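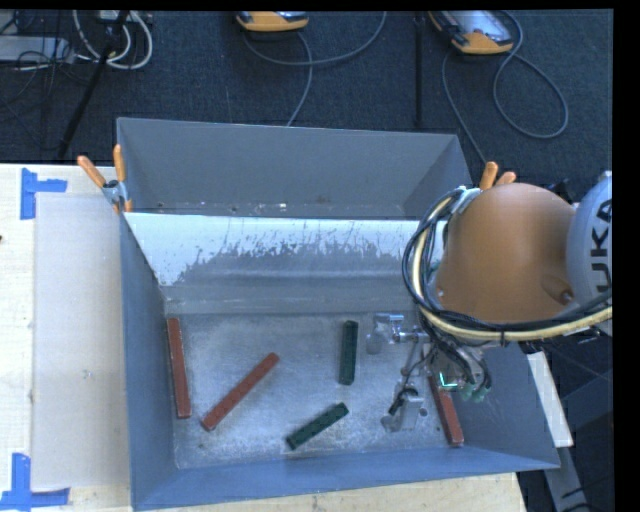
Jelstead Sorting Room Team
4. Setting up the two-compartment bin

I wrote this bit after my first month on the bench, when I kept going back to Elsa Strömberg with the same questions, so apologies if it's a touch basic (she says it isn't!).

1. Have a good look inside before you put anything in. Old grit loves the strip along the bottom of the rear compartment, and a hand brush shifts most of it.

2. Put your bars in the front compartment, the wider one. Red bars are the long slender ones and the green are shorter, so you can tell them apart even in poor light.

3. Spread them out flat. They can point any way you like, straight up the bin or on the slant, but I try to leave about 20 mm between neighbours.

4. Keep the rear compartment clear of bars. We save it for rejects later in the shift, and Jinlong Yu will come and find you if there's a good one in there.

5. Write the batch number on the Prukonard sheet and hang it back on its hook. Then you're ready to go.

Note: the bars are a bit uneven to the touch, the red ones especially. I sent back a whole tray in my first week thinking they were faulty – they were fine.

Note: scuffs on the floor and worn patches on the divider don't matter. A dent you can feel with your thumb does, so put that in the book.

Caution: 16 bars is the most we put in at one go. Lower them in by hand and please don't tip them out of the tray, however late it's getting. And keep your arms out of the bin once the line is live.

Spare dividers are on the Lappalainen shelf, bottom row.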